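Pallby Home Repair Grant
Progress report to the Chevalier Fund
Second reporting period, ending in November

Summary

The grant pays for small repairs in older houses in Pallby, on the theory that a fixed step or a patched floor now will keep people in their homes longer. We are partway through the second period. Repairs are getting done, the money is mostly going where the budget says it should, and the people whose houses we work on are, as far as we can tell, pleased. Whether any of that shows the theory is right is another matter, and most of this report is about why I am less sure of it than I was when we applied.

Work completed

We finished repairs in 21 houses in this period. The target in the grant agreement was higher. Part of the shortfall is weather, part is the lumber supplier, and part is that the target was a guess. I wrote it, so I can say so. We took the number of houses on the old town waiting list, assumed each one would need two days of work, and divided. Two days turned out to be right for handrails and wrong for nearly everything else.

Floors have been the worst of it. A call about one soft board in a hallway tends to become a call about the joist under it, and then about the leak that got to the joist. Our cap per house is 2,000 dollars. Under the current rules we stop when we hit the cap, which means we have twice left a household with a sound hallway and a bathroom floor that we know is bad. Both are on a list for follow-up. The list has no budget attached to it.

The handrail work went as planned and I have little to add. Rails went in on front steps, back steps and cellar stairs. They are cheap, they take a morning, and if the fund wanted a program that hit its targets every period, a program of handrails would do it.

Spending

Labor is over budget and materials are under. I would not read the materials figure as a saving. Several orders placed through Udik have not been delivered or billed, and when they are, the line will look much closer to plan. The one bill in dispute is for 2,973 dollars, for flooring we sent back because the boards were not the thickness we ordered. Udik says they were within tolerance. We have asked for the tolerance in writing and are still waiting.

The van cost more than expected again. It needed brakes. I raised the question last time of whether it makes sense to own a vehicle this old when the work is all within a few miles of the shop, and I would like an answer before the insurance comes up for renewal.

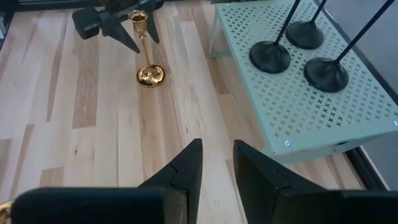 Matching new boards to old ones has taken more time than anyone allowed for. Homeowners care about it, and I understand why, but the grant pays for safety and not for looks, and our crew has been spending hours on stain samples. From now on the crew will offer two stock finishes. If a household wants a closer match they can do the finishing themselves, and we will leave them the boards bare. I expect some complaints.

What the survey does and does not tell us

The agreement asks us to survey each household after the work is done. We do, and the scores are very high. I would ask the fund not to make much of them.

The survey is handed over by the same crew that did the repair, often while they are still packing up their tools. Few people will tell someone who just fixed their floor for free that they are only somewhat satisfied. The form also asks whether the resident feels "more able to remain at home." Almost everyone checks yes. We never asked whether they had been thinking of leaving in the first place. One resident wrote in the margin that she had lived there since she was married and had no idea what the question meant, and I think hers is the most useful answer we have.

We could mail the survey three months later, with a return envelope. The response rate would drop and the scores probably would too. I would still prefer it. The fund's reporting template has no space for late responses, so we would need that changed before we switch.

The Trutirholm comparison

At the last review we were asked why our cost per house is higher than in Trutirholm, which runs a program on similar lines. I have now read their published summary with some care. They count a visit as a repair. If a worker goes out, looks at a step, tightens two screws and leaves, that is one house served. They also leave out the cost of the person who answers the phone and sets up the visits, which in our case is a good part of the labor line.

I don't say this to run down their work, which may be very good. On those rules, though, we could report about 200 houses without changing anything we do. I don't think the fund would learn much from that, and I would be uneasy signing it. If the two programs are going to be compared, we would like to agree on a definition with them first. I have written to them to suggest it. They were polite.

Referrals

Most of our calls still come from people who already know about us, or whose neighbor does. That was true in the first period and the outreach money has not changed it. We put flyers in the library, the clinic and the grocery store. We took an ad in the church bulletin. When callers are asked how they heard about the program, they nearly always name a person.

The north side of town is badly underserved as a result. The houses there are older and more of them are rented, and tenants need the landlord's signature before we can start. Several applications have sat for weeks waiting for one. I had hoped a simpler form would help, and we did cut it to one page, but the page was never what held things up. Landlords who do not want a repair on record will not sign a short form either.

I would rather stop the flyers and put what is left of the outreach line toward a few evenings of door-to-door visits on those streets. It may not work. It would at least fail in a way we could learn something from.

Staffing

One of our two carpenters is moving to part time after the winter. We have advertised for a replacement at the rate in the budget and had no applicants who could do joist work. The rate was set when we applied and was a little low even then. Until the position is filled, floors will be done by one person with a helper, which is slower, and we will take handrails and grab bars first.

Plans for the next period

We will keep going with repairs as calls come in, and will hold new floor jobs until the Udik dispute is settled or we have found another supplier. Cellar stairs will be checked in every house we visit, including those where the call was about something else.

Decisions we need from the fund:

Whether the cap per house can be raised for floor work only, with fewer houses as the price of it.

Whether the survey can be mailed later and reported a period behind.

Whether unspent outreach money can be moved to door-to-door visits.

Whether the van should be kept past its next insurance renewal.

We have left the house target for the next period blank in the attached form. I can fill in a number if one is required, but I would want the answer on the cap before I do.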